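Progress report to the Cunmont Fund, covering the months to the end of April
From Sharon Simiyu, Trandberg Community Kitchen

Dear Hannelore,

Thank you for your patience with us over the spring. I know we promised this a little sooner, and I am glad to say there is plenty to tell. The cooking course for older neighbors living alone has now had 39 people through it, and we have served 579 lunches alongside it. Beca Pugh ran both groups, mornings and then again at 2 for those who don't care for early buses.

The soup weeks were the favorites by far. Corn chowder was so well liked that we made it again the week after, and one gentleman has since cooked it for his whole stairwell! Bread went less well. Our dough was slow in the cold back room, and we will move that lesson to summer.
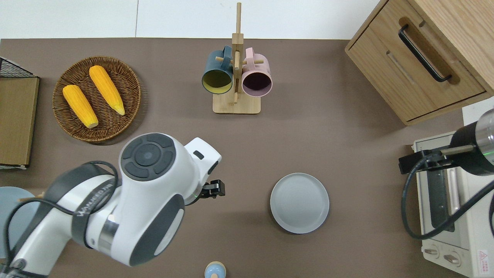
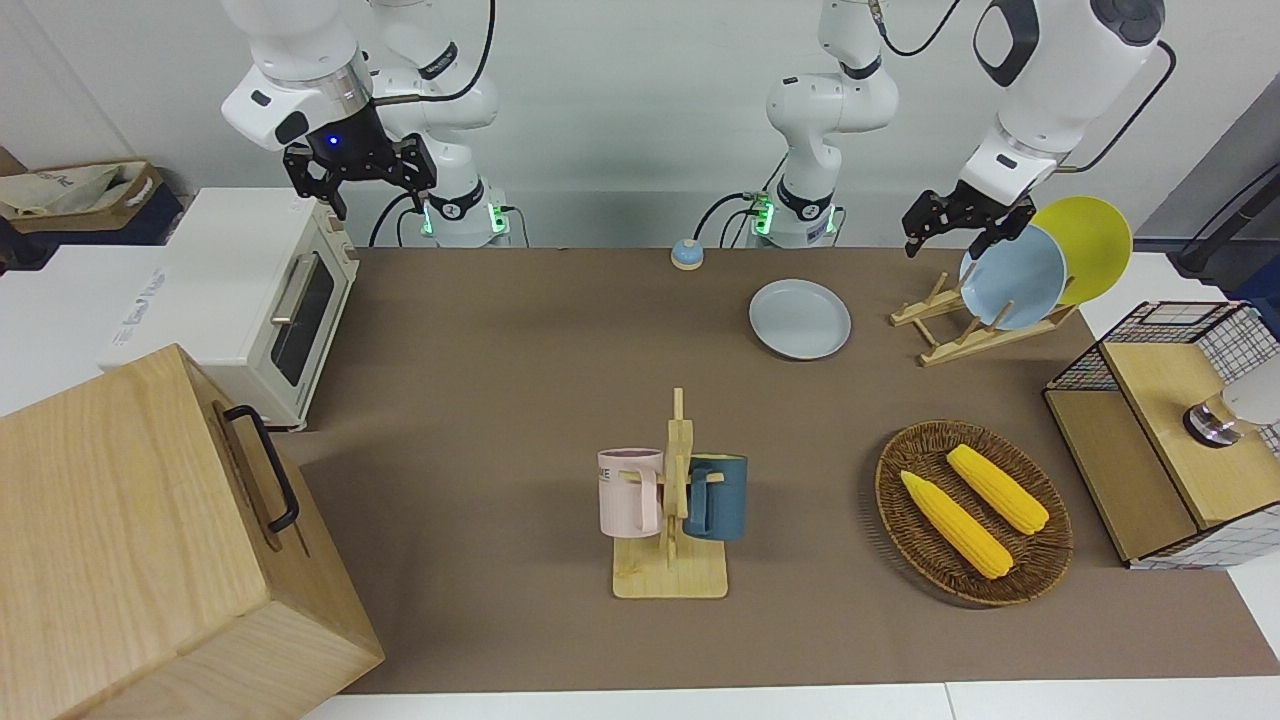
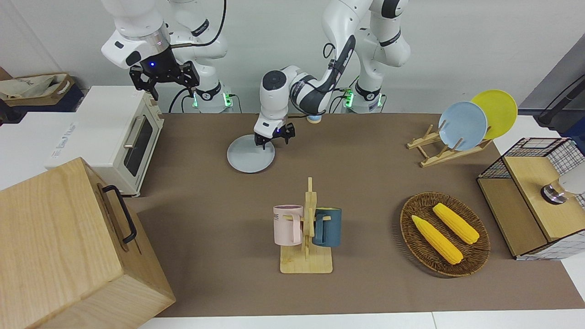

Corn on the woven tray.
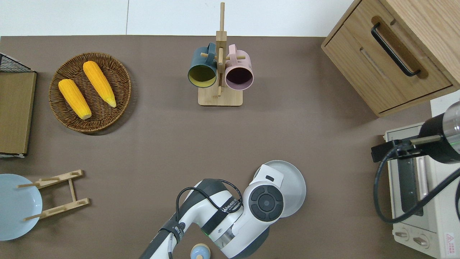 Will the course carry on once the grant ends?
We plan to keep the morning group going through the fall, paid for by the lunch takings and a small gift from Gasser. The afternoon group depends on finding a second cook.

On spending, we are a touch under on ingredients and over on transport - the minibus needed new tires, and Burgi Zwahlen has sent you the receipt separately. We would like to move the leftover food money across to cover it, if you are happy with that.

Aslı Toprak has started visiting people who stopped coming. She has seen seven so far, and most of them had trouble with the stairs at our entrance, so we are asking the landlord about a rail. I will write again when we have his answer.

With warm thanks from all of us,
Sharon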